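The trouble with Flora's left hand

Posted 12/30/24

A gallery of one, I'm afraid, but there's plenty to tell. Flora is the two-armed tidying robot I've been looking after for Gemska since November, and the job she's been practising is living room litter: find the rubbish, pick it up, put it in the bin.
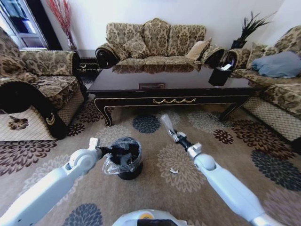

Her right arm has been a dream. The left one is where it all went wrong! She uses it to steady the bin, and on run 1,035 it simply didn't let go when she was told to. The screen said the gripper was open. The gripper was very much shut. Then she got the order to move on to the next bit of the room and off she went, bin and all, tipping the lot over the floor as she turned.

I hit the stop button — a bit late, if I'm truthful, because I was standing on the wrong side of the room with a cup of tea. No damage to anybody or anything, but an arm swinging round with something in its grip is not what you want near people's shins, so I reported it as a safety matter and we stopped all the runs for 5 days.

Zoriana Kravchuk took the hand apart at the Astamwood workshop and found a worn cable just behind the wrist. It was fine with the arm tucked in, then lost contact when the arm stretched out low, which is how you reach a bin on the floor, of course. The software was still showing the last reading it had been sent, so it looked perfectly happy. We'd done roughly 2,000 open and close tests on the bench without a single miss, all of them with the arm tucked in (yes, I know).

She's had a new cable, and the software now halts both arms if the hand goes quiet, even for a moment. I've also moved the stop button on to a lanyard, and the tea stays in the kitchen.

Krajewska want to see the stretched-out test before they'll sign her off for the next house, so that's my job for the new year. I'll put the results up when I've got them.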